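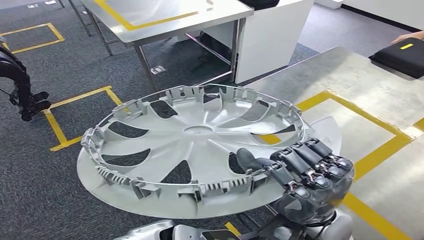
Do the clips on a plastic hubcap have to be looked at one by one before it goes back on the shelf?

They do if the cap is going to be sold as good. A bent or whitened clip can hold well enough in the hand and let go on the road, and a quick look at the painted side won't find it.

Elleo Wheel Trim
Minutes, stock and returns meeting
Tuesday, 8 a.m., back room
Chair: Cinzia Lo Presti
Present: front counter, stockroom, bench, bookkeeping
Absent: delivery

1. Previous minutes

Accepted with one correction. The last minutes said the new shelving was "working well." The stockroom asked for this to be changed to "installed." Changed.

2. The question at the top of the agenda

The question and answer printed above these minutes came from the draft returns sheet. Bench agreed with the answer. Front counter agreed with it too, but wanted to know who was supposed to have the time. Cinzia said the sheet had to describe the right way to do the job before anyone argued over hours. Bookkeeping said that was how we got the last sheet, which is still taped up by the sink and which none of those present could remember following.

Agreed to keep the wording. Not agreed who does it.

3. Returned caps

There are 179 caps in the returns cage. Of those, 26 have a tag saying what was wrong with them. The others came in with a receipt or with nothing at all. Cinzia asked whether the tags could be believed. Bench said most of them say "loose," and a cap can be loose because of the clips, because of the wheel, or because it's the wrong size and somebody leaned on it until it stayed. The tag doesn't help with any of that.

Stockroom suggested sorting by clip type first. Bench would prefer to sort by size. This was discussed at more length than it deserved. Size first, clip type second, and bench to report back on whether the cage is any emptier.

4. Brimura trial cleaner

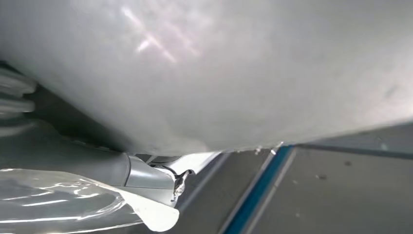

Brimura would like us to order their cleaner by the case, and have sent a leaflet saying it removes road film in a single wipe. Front counter is in favor. Bench has tried it on two caps and says it's a fair soap at a high price. Cinzia said her trouble was with how we judge any of this. On a pale gray-white surface under an overhead light you get long streaky reflections across the top of the curve, and the faint dark smudges farther over are easy to miss unless you're looking for them. She asked how many of the caps we have called clean were only well lit. Front counter said customers look at them under the same lights. Cinzia said they then take them outside.

No order for now. Bench will wipe half of a dirty cap with the Brimura and the other half with dish soap, and view it by the open door.

5. Replacement clips

Liang can supply loose clips and say they fit "most" patterns. Bench asked for the list of patterns and was sent the same leaflet again. Some of our slower stock dates from 2006, and it's doubtful that anyone is molding clips for it. In bench's view the molded-in kind can't be repaired in any way we should be charging for. Glue was mentioned. Cinzia asked that glue not be mentioned again.

Front counter pointed out that Sukarov down the road repairs them and customers seem happy.

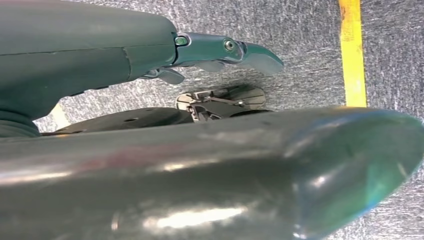 Bench said customers are happy on the day, and we don't see them afterward, so we have no idea how those repairs last. Bookkeeping said we have no idea how ours last either, given the tags. Cinzia accepted this. Liang to be asked for a small sample and a written list. If the list says "most" the matter is closed.

6. Stacking

Caps are again being stacked with the painted face of one against the clips of the next. The stockroom says it's quicker. Bench says that's where half the scratches come from; bookkeeping asked whether that was a count or a feeling. It was a feeling. Paper sheets between caps will be tried on the top rack only until January, and the stockroom wishes it recorded that they expect the paper to end up on the floor.

7. Any other business

Front counter asked for a new marker for the size labels, as the present one rubs off. Approved.

The broken cap used as a doorstop is to be thrown out or priced.

Actions
Bench: sort the cage by size; wipe test.
Cinzia: write to Liang; take down the old sheet by the sink.
Stockroom: paper on top rack.
Item 2, who checks the clips: carried over.

Meeting closed 9:10 a.m.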